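Gripper tool drops width reading mid-task, vendor says "operator error"

gcavalcanti
Second time I've been told this and I'm not buying it. We run the Jillamis hand-held grippers for recording demos of small household jobs, mostly sorting and putting away utensils. Since the January firmware, the finger width reading freezes partway through a run. The fingers move, the log says they don't. It sits at one value for a few seconds and then jumps to the right number like nothing happened.
Support says we're squeezing too hard. I squeeze it the same way I did in December, when it worked.

tatel_bench
How long are your runs? Ours froze too but only after the tool got warm.

gcavalcanti
Most are under two minutes. And I've had it happen on the first run of the morning, so I don't think heat covers it.

meifang_z
Before everyone piles on the firmware, what are you picking up? Thin stuff is a known pain with those pads. If a chopstick rolls in the grip, the fingers wobble a hair and the filter smooths it flat. It can look frozen when it's only smoothed.

gcavalcanti
Smoothed would still drift. This is the same number, to the last digit, for hundreds of lines. But fine, this is the kind of work we're doing:

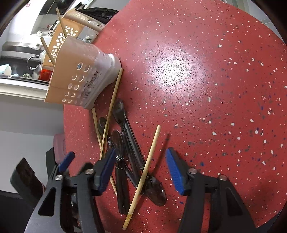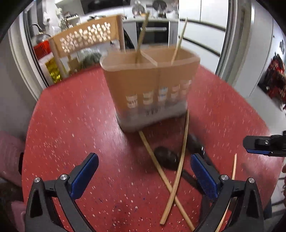
Wooden sticks in both, blue pads on the fingers in both.

Is the frozen reading a safety problem, or does it only spoil the data?
On the hand-held tool it only spoils the data, since a person is doing the squeezing. Once the same sensor is on a powered gripper it becomes a safety problem, because the controller keeps closing on a width it thinks hasn't changed.

meifang_z
OK, same number to the last digit is not the filter. I take that part back. I still think you should try a run with something fat, like a mug, and compare.

silby_user
I'm going to disagree with the powered gripper bit. Ours has a current limit that cuts in well before it could hurt anyone. The width reading isn't what keeps you safe.

gcavalcanti
Have you tested the limit, or read about it?

silby_user
Read about it. It's in the manual.

tianyou_c
We tested ours. It does cut in, but later than the manual says, and by then it had cracked a plastic cup. I wouldn't want a finger in there. So you're both partly right, I guess — the limit exists and I wouldn't lean on it.

tatel_bench
Going back to the freeze. Cuiping Liao on our side pulled the cable apart and found the connector had been seated crooked. Reseated it, ran it 18 times, no freeze. I'd look there before blaming an update.

gcavalcanti
Connector was the first thing I checked. Swapped the cable too. Then I rolled one tool back to the old firmware and left the other alone. Old one has been clean for 6 days. New one froze again this morning.

tatel_bench
Two tools isn't much of a sample. Could be a bad board in the one that's freezing.

gcavalcanti
Fair. I'll swap the firmware between them and see if the fault follows the board or the update. My money is on the update.

meifang_z
Please also say how you're finding the bad runs. We have about 3,000 recorded and I really don't want to watch them all.

gcavalcanti
Dumb check, but it works: flag any run where the width stays exactly the same for more than a second while the tool is moving. You'll catch some good runs where somebody was just holding an object still, so you have to look at those by eye. Cuiping Song wrote ours, I'll ask if she minds me posting it.

silby_user
Or the vendor could check for it in the firmware and throw an error. A sensor that goes stale should say so. Repeating the last good value with a fresh time on it is the worst way to handle it, whoever's fault the freeze is.

gcavalcanti
That we agree on. I put it in the ticket and got the squeezing answer back, word for word.

tianyou_c
Post the ticket number and I'll add ours to it. Harder for them to say we're all squeezing wrong.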